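Open afternoon at Luvholm, Stotel

In August I went to the open afternoon at Luvholm, who have their robotics workshop in an old dairy building on the edge of Stotel. I had booked through their website. Places were limited to 70 and they were all gone when I looked again a week later. I work in packing and order picking, so I wanted to see what small arms can do with mixed goods. My colleague had meant to come but was needed on shift.

Parking was easy, in the field opposite. We signed in at one o'clock, were given a badge and a cup of coffee, and were split into groups. Mine was led by Benedicta Ackah, who runs the simulation side. She spoke clearly and didn't hurry anyone, which helped, as there was a mixed crowd: a few students, two men from a bakery, a retired teacher and some people who I think had come mainly for the building.

The first stop was the assembly room on the ground floor. There they put together and test the arms before they go out to customers. There was a bench for each stage and a board on the wall with job numbers. We were allowed to handle a joint that had been opened up, and it was heavier than I expected. One of the fitters explained how they run each joint back and forth overnight before it is passed. He said most faults show up in the first few hours. The room was warm and there was a smell of oil.

After that we went upstairs to what they call the Pandey room, where the simulation work is done. It is an ordinary office with large screens along one side. Benedicta Ackah sat down at one of them and started a program called Gandar, which they wrote themselves. It holds a copy of a work cell, with the arm, the table and whatever is to be picked up, and the arm can be run in it as often as they like. They change the layout of the objects between runs so that the control software doesn't simply learn one arrangement by heart. The job on the screen was clearing a table of household things with a two-finger gripper. 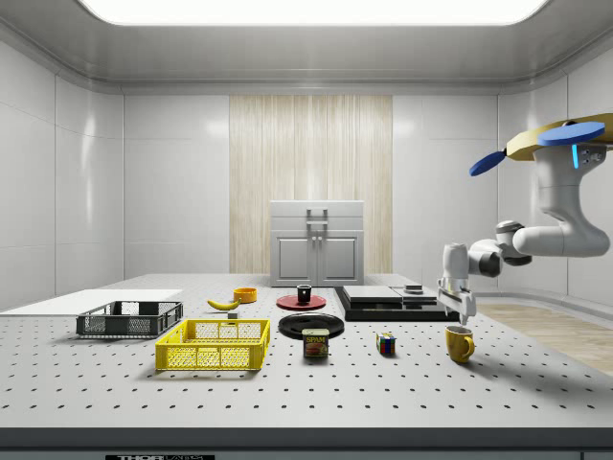 She let the program run through a set of attempts and talked as it went. The score for the latest version was up in a corner of another screen: 3,412 attempts since the start of the month, and 152 of those marked as needing a person to look at them. Someone goes through the marked ones by hand. She said the usual trouble is with round or thin things. A mug can be taken by the rim or by the handle, and the software has to pick one and stick to it. Flat plates are harder again, as there is very little for the fingers to get hold of. A tin or a cube is easy by comparison.

One of the bakery men asked how far you can trust a result from the screen when you go to the real arm. Her answer was that it depends on the task. For reaching and placing, the two agree well. For anything that slides, bends or rolls they still expect differences, and they keep time on the real cells for that. She also said that the lighting matters more than people think, and that they vary it on purpose. I asked whether they could load our own boxes and trays. They can, if we send measurements and weights, and it takes them a few days to set up.

I then had a turn at driving the simulated arm myself with a hand controller. It was slow going. Moving sideways was no problem, but I kept misjudging the height and twice pushed the fingers into the table. The student after me did much better. I was glad it was only on a screen, given what a gripper costs.

The last part was back downstairs, where a real arm was sorting small parcels from a chute into two bins. It ran for 40 minutes while people came and went. I watched for most of that time. It dropped one padded envelope and stopped once, and a technician cleared the stop with a button and carried on. The speed was lower than one of our pickers on a good day, but it was steady. The noise was less than I had feared, and you could talk next to it in a normal voice.

There were sandwiches in the canteen at four and a short question session. Prices were not given, only that it depends on the cell and the guarding, and they would rather visit a site before quoting. I would have liked at least a starting figure. They were open about the service side, though, and said that a customer should have one person on each shift who can restart the cell and change the finger pads.

Some practical notes for anyone thinking of going to the next one. The stairs to the Pandey room are steep and I didn't see a lift, so ring first if that would be a problem. Wear flat, closed shoes, as you won't be let into the assembly room without them. Photographs are allowed upstairs but not by the test benches. The bus stops at the end of the lane and the last one back leaves at twenty to six.

I have asked them to try three of our carton sizes in Gandar and will write again when I have the results.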